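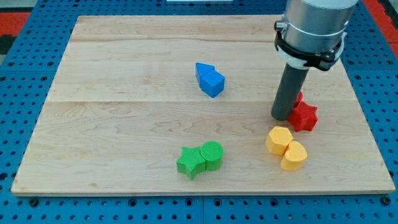

A pale wooden board with a wavy grain, on a blue perforated table.

The Long Way Round to Stunitz

Print this article | E-mail to a friend

By the time the second verse of "Salt Road" comes in, you have already been listening for almost four minutes, and if you are anything like me you have stopped whatever you were doing in the kitchen. Karlijn Van Wijk sings low and a little behind the beat, as if she were reading a letter aloud and wanted to be sure of each word before she let it go. Behind her Hanneke Verhoeven plays a fiddle part that hardly moves at all, two notes and then a third, and then back to the two. It shouldn't hold your attention for that long, and it does.

The pair record and tour as Jirnex, a name they took from a ferry landing that neither of them has ever visited (Van Wijk saw it on a timetable and liked the x). Their third album, Stunitz, came out in November on the small Jacobs label, and it is the first of their records to travel much beyond the clubs and church halls where they have spent the better part of nine years. I have been playing it more or less daily, and I drove out to meet them partly to find out why.

They live at opposite ends of the same long street, with a bakery in between, and most of their songwriting happens on the walk. "I start humming at my door and by the bakery I either have something or I have a bun," Van Wijk told me, pouring coffee into cups that didn't match. Verhoeven, who is quieter and tends to let a question sit for a while before she picks it up, thought about this and said that there had been a great many buns.

The early records were quick affairs. The first was made in a single weekend with one microphone, and they pressed 123 copies and sold them from a suitcase. Those copies change hands among collectors now, and both women seem a bit embarrassed by the prices. "There's a wrong chord in the third song," Verhoeven said. "A really wrong one. People write to us and ask what it is." The second album had a drummer and a proper studio, and a producer who wanted everything brighter. It isn't a bad record at all - I would happily put it on for company - but you can hear two people being polite in somebody else's house.

So for Stunitz they went the other way. They rented a former schoolhouse for most of a winter, brought their own heaters, and played each song every evening until they no longer had to look at each other. Some of the songs were up to 54 takes deep before they were satisfied. Van Wijk kept all of it, and she played me three versions of "The Lamplighter's Cousin" one after another, the first brisk and nearly cheerful, the next one slow, and then the one on the album, which has almost nothing in it except voice and a drone on the low string. I said that I liked the cheerful one too. "So does my mother," she said, and turned it off.

The title song came late, and for a while it looked as if it wouldn't come at all. Stunitz is the name of the village in an old ballad that Verhoeven learned from her grandfather, a long and rather gloomy piece about a bride who sets out for her wedding in snow and keeps being given the wrong directions. He sang it with a different ending every year, depending on how the harvest had gone and who was listening. Verhoeven had always meant to settle on one. In the end they recorded it with no ending, and the fiddle simply goes on walking after the words have run out. It lasts eleven minutes and I have yet to skip it.

What surprised me most, after so much time with the album, was how funny they are on stage. I caught them on the last night of their run at the Suva, a former grain exchange with a balcony and very hard chairs, and between songs Van Wijk told a story about a broken-down van that lasted longer than the song that followed it. The audience plainly knew the story and joined in at the good parts. Then the lights went down a little, Verhoeven lifted her bow, and the whole room went so still that I could hear the bar staff setting glasses down on a towel. The four nights together drew 2,676 people, which for two women and a fiddle is no small thing, and when the doors opened a line was already bending back past the tram stop.

I asked whether success, even of this modest and friendly sort, had made the writing any harder. Van Wijk said she was recognized at the bakery now, but then she always had been. Verhoeven said that what she minded was the telephone. They have been offered a summer of festivals and have said yes to a few, mostly the ones with trees, and there is talk of a string section for a couple of dates, though Verhoeven wants to hear it in a room before she promises anything to anyone. There are also four new songs. They played me half of one, in Van Wijk's front room, with the window open and a neighbor mowing his lawn, and they stopped where they did because that was as far as they had got. It was something to do with a lighthouse, in a tuning I didn't know, and I hummed it most of the way home with the radio off.

Stunitz is out now on Jacobs.

Related articles
Five Fiddle Records for a Long Drive
Singing in the Round: An Evening at the Harbor Club
The Ballad Collectors and Their Notebooks
Review: Jirnex at the Suva

Contact us | Copyright, all rights reserved | Back to top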